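# The Reading Log Has Had a Good Run

My daughter's reading log came home on a Monday with 12 blank lines and a place for my signature. By the next night we had filled in four of them, using two pens so that it would look like more than one sitting. She is eight. I am a teacher. I would like to say one of us felt bad about it.

I taught second and third grade at Brirkdale for a long time, and I handed out reading logs every year I was there. I photocopied them on goldenrod paper, as if the color would help. Twenty minutes a night, title, pages, parent initials. I collected them on Fridays and put a check mark on each one, and if you had asked me what I learned from all those check marks, I would have told you something about accountability and changed the subject to lunch duty.

So this is a complaint from someone who helped make the mess.

## What the log measures

A reading log measures whether a grown-up in the house owns a pen and remembers things. In some homes both are true. In others the adult works nights, or there are three kids and one kitchen table, or the parent reads beautifully in a language the form doesn't ask about. I had a boy one year whose log came back empty every single week. He also read the whole of a fat library book about sharks under his desk during math, and I took it away from him. Then I marked his log incomplete. I think about that more than I'd like.

Meanwhile I had a girl whose log was a work of art. Twenty minutes, twenty minutes, twenty minutes, all in the same handsome cursive. When I asked her about the book she said it was good. I asked what had happened in it. She said a lot of things.

The numbers look solid, and that's the trouble with them. You can add them up. Our school did, one winter, and announced at an assembly that my class had read for 727 hours. The kids cheered and got a popsicle each, in January. I stood there clapping with my mittens on and wondered how much of it was my own families doing what I would later do with the two pens.

## The timer in the room

The defense I hear most often is that kids need the habit, and the log builds the habit. I have some sympathy for this. Reading at home matters a great deal and I'm not about to tell anyone to cut it back. But watch a child who is reading against a clock. She looks up at minute six. She looks up at minute nine. By minute fourteen she has asked whether the introduction counts, and whether looking at the map counts, and whether she can stop in the middle of a sentence if the timer says so.

Grown-ups don't read like this. If my husband set an oven timer beside my mystery novel and then initialed a sheet when it rang, we would be having a different conversation.

There is also the matter of who picks the book. The log I used had a line for "level," which came from the Drener reading chart we had on the wall, a ladder of colored bands with a smiling owl at the top. The children knew exactly what color they were. They knew what color everybody else was, too. A boy in my room put back a book about volcanoes he was clearly in love with, on the grounds that he was not allowed to be purple yet. I hadn't told him that. The owl had.

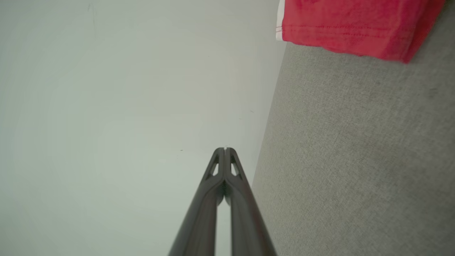
## What I did instead, more or less

In my last three years in the classroom I gave up the log, mostly because the copier on our hall died and the one by the office required a code I was too proud to ask for again. I'd love to claim it was a principled stand.

What filled the gap was talk. Kausar Cheema taught across the hall from me, and she had been doing this for ages without giving it a name. Every morning while the kids were hanging up coats, she asked two or three of them what was going on in their books. She didn't write it down. She argued with them. She told a very serious seven-year-old that his detective was an idiot, and he went home and read three more chapters to prove her wrong.

I stole it. With 35 minutes set aside for reading and a class full of people who all wanted to talk first, I was terrible at it for a while. I asked teacher questions, the kind where the child can see the answer key behind your eyes. "What do you think the author wants us to feel here?" They felt that they would like to sit down. It went better when I asked what I really wanted to know. Is the dog going to be okay? Should I be worried about the uncle?

A child who has read the book will tell you about the uncle until the buses come. A child who hasn't will go vague, and then you know something useful: the book is too hard, or it's dull, or there's no quiet corner at home to read it in. All three of those can be worked on. A blank line on goldenrod paper can't tell you which one you've got.

I kept reading aloud every day as well, after lunch, and sent home no paperwork about it whatsoever. Parents told me in August, before the year had even begun, that they'd heard from older siblings what I was going to read. I never got that kind of advance publicity for a worksheet.

## The app will not save us

Our district has lately been courted by a company selling something called Drosirano, a log on a tablet. The child taps a button to begin and taps a button to finish, and in between a cartoon fox jogs along a path. At the parent night I went to, the salesman said it would "close the loop on home literacy." A father behind me asked whether the fox could tell if anyone was reading. The salesman said it was a great question.

I tried the demo. My fox ran for 12 minutes while I looked for my glasses, and I earned a hat.

My objection isn't to screens. My daughter listens to audiobooks on one, and she has sat in a parked car in our driveway to hear the end of a chapter, which no form has ever gotten her to do. My objection is that we've taken a bad measurement and given it a fox.

I know what principals will say, since I've had this talk with ours, Mr. Chuang, and he was decent about it. Families like the log. It's a thing to do. It shows that the school cares about reading. I'd only suggest there are cheaper ways to show it. Send home a book the child has chosen, and a note that says, "Ask him about the shark." Lend out the good books along with the tattered ones and accept that a few will come back with jam on them, or in the fall, or never. Let a kid quit a book. Let a kid read the same one four times. I've read one cookbook since college and I'm not sorry.

As for our own log, it's due Friday. There are eight lines left and she has spent the evening on the floor of the hallway with a comic about a raccoon who runs a bank. I asked if she wanted me to write it down. She asked me to please move, I was in the light.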